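Search this site
Search
Enter a street, school or zip

About Stanwood Neighborhood Guides

23/06/2024
By the Stanwood editors

Every neighborhood in America is close-knit, tree-lined and minutes from everything, if you believe the people selling houses in it. We don't, or at least we want to see the sidewalk first.
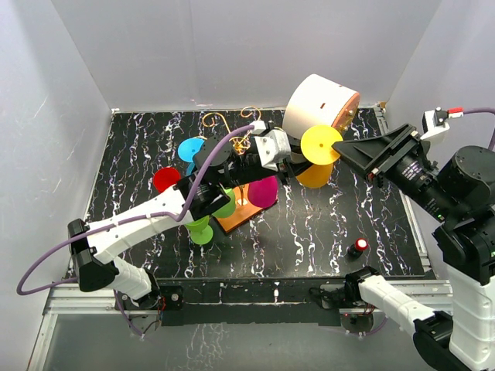

Stanwood started because two of us were moving in the same spring and had both been reading the same kind of neighborhood page. You know the one. It tells you the area is "vibrant," it mentions a farmers market, and it leaves out the freight line that runs behind the back fences. One of us signed a lease on the strength of a page like that. The "short walk to shops" was a walk along a four-lane road with a shoulder on one side, and the shops were a tire place and a bank drive-through.

So we began writing our own. We have 13 full guides on the site now. That is a small number for a company that calls itself a guide to where people live, and we get asked when the rest are coming. They're coming when we've been there. A guide takes us at least two visits, one on a workday morning and one after dark, and we don't publish from a map.

What we look at

Traffic at school drop-off. Whether the bus shows up when the sign says it will. Where the water goes after a hard rain, and whether anyone has done anything about it since the last one. What the homeowners association can fine you for, in the words of its own rules, which are often harder to get hold of than they should be. We read the zoning notices too. A field that backs onto a subdivision is called "open space" in the listing right up until somebody files to build on it.

We also ask people who live there. We keep 564 resident survey replies on file and use them carefully, as people tend to defend a place they've just paid for. Someone who moved in last March will tell you the commute is fine. Someone who has done it for nine winters may tell you something else, and we'd like to hear from both before we write a line on it.

What we don't do

We don't give scores. A neighborhood with an 8.4 out of 10 means nothing to us, and we've never seen a site explain where the .4 comes from. We don't publish "best places to live" lists either. Those lists have a way of including whichever towns bought space that year.

We don't predict prices. We've read plenty of predictions and kept a few of them, and going back over them later is not a comforting exercise.

And we won't call anywhere a hidden gem. If there's a billboard for it on the highway, it isn't hidden.

Who pays for it

A fair question, and one we'd ask first. Readers pay for the full guides, one at a time, and the short versions are free. We take no money from builders, agents or lenders. Drovano, a developer with homes in one of the areas we cover, offered to sponsor that guide and asked to see the text ahead of time. We said no to both. The guide still says that the Drovano streets drain badly at the lower end and that the houses are well insulated, because residents told us both things and we saw the puddles ourselves.

Our maps are drawn by Mitora, a small outside shop that we pay a flat fee. They have no say in the writing and have told us they don't want any.

Where we get it wrong

We have, and we will again. Our first guide to Nyamweya Park said the library branch was open on weekends. It had been, until the hours were cut, and we'd copied the old times off the door without checking the notice taped under them. A reader wrote in and we fixed it the same day. Corrections stay at the bottom of the guide they belong to – we don't tidy them away after a month.

We were also too kind to the new trail there. It was pleasant when we walked it. Residents have since pointed out that it stops dead at a chain-link fence, with the second half promised and no date given. The guide now says so.

If you live somewhere we've covered and think we've been unfair, write and tell us which part. If you think we've been too generous, write sooner. Complaints from people trying to sell this month are read along with the rest, though we may ask you for the address.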